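Visit notes: Nerorby shared workshop, 18/02/2025

The Nerorby workshop occupies the back half of a former print shop. The current build is called Skimard, a pair of hand-held grippers used to record how small household objects get picked up and moved. The recordings will later drive two bench arms, which are still in crates from August.

Each gripper has two fingers, one motor and a cable back to the logger. The housings are printed in the workshop. The motors came from Florer, at a total parts cost of 1190 dollars for the pair, cables excluded. The first finger design cracked at the root after 500 cycles on the test jig. The second has a thicker root and a larger fillet, and passed 2000 cycles before the jig was needed for something else.

Calibration takes 4 minutes. The fingers are closed on a gauge block, opened to the stop, and closed again. Drift between sessions was the main complaint in the build log, and it was traced to a loose set screw on the left unit.

I was given a bench session after the calibration. The grippers are heavier at the front than I expected, and the cables need to be routed back past the wrist. 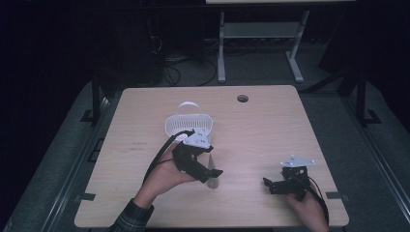 Why record by hand before the arms are running?

The recording format can be checked early, and errors in it are cheaper to fix before the arms are mounted.

The logger software is a modified copy of Kuzmenko, with the timing code rewritten. Drawings for the second finger design are in the workshop binder.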